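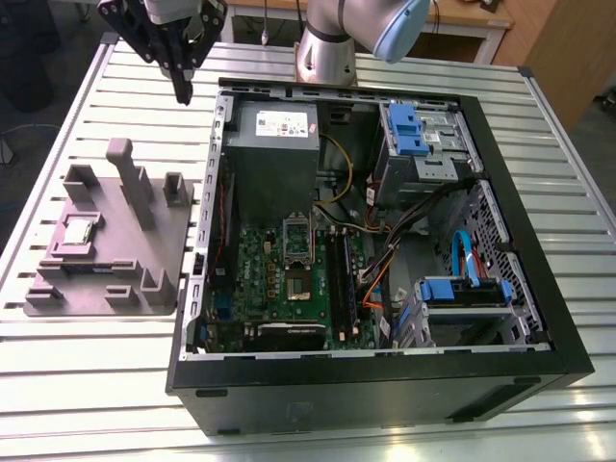
# Club robot keeps missing the CPU pocket after we move the fixture

**Posted by ferner_bench, 3 February 2026**

Hello all, I'm hoping somebody kind can help, as our college robotics club has a demonstration day in June and I would dearly like to have this sorted before then. The project is called Kotia, and the idea is that the arm takes parts out of a printed tray and fits them into an old desktop PC lying on its side – processor first, then memory.

The processor sits in its recess with the metal lid facing up and the socket bracket on the board is already open, so the students only have to teach the pick and the place. It worked well for a fortnight. Then we took the tray off the table to reprint one of the posts, put it back where we thought it had been, and now the fingers come down to one side of the chip nearly every time. 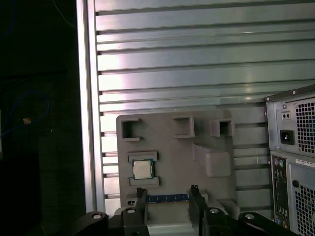 We did try nudging the tray across a little at a time, but whatever we gain on the processor we seem to lose on the memory module, and the students are (quite reasonably) getting fed up. Do we really have to teach every point again? There are 35 of them in the program and some took a whole evening.

**hammerli_fan**

Just bolt it down! We did that with ours and never looked back.

**Avia workshop**

Please don't reteach all of them, you poor things. If one pick gets better while another gets worse, your tray has most likely gone back slightly turned as well as shifted, and no amount of sliding will cure that.

What you want is a separate coordinate frame for the tray and another for the PC. Touch off three points on the tray with something pointed in the gripper: one corner, one along the front edge, one towards the back. Pick places your students can find again easily, and go slowly.
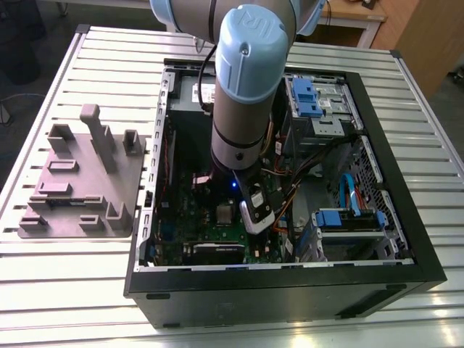
Then store the tray positions relative to the tray frame, and do likewise for the case, which can creep too when people lean on the table. It's an afternoon's work the first time, and after that a shift costs you three touches. We ran 240 picks over one term with ours and only had to redo the frame twice.

One more thing, while I'm here – check your approach height over that tall middle post. Ours was set too low and we clipped it more than once before anyone thought to look.

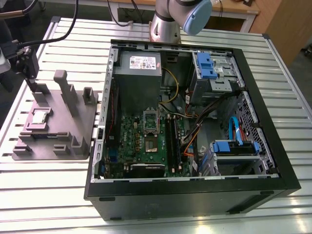
*Tray on the left, open case on the right: one frame for each.*

**ferner_bench**

Thank you both ever so much. The turned tray makes perfect sense now you say it, and I suspect I was the one who put it back crooked. We'll do the three points at our next session, and bolt it down afterwards too, and I'll come back and let you know how the memory goes.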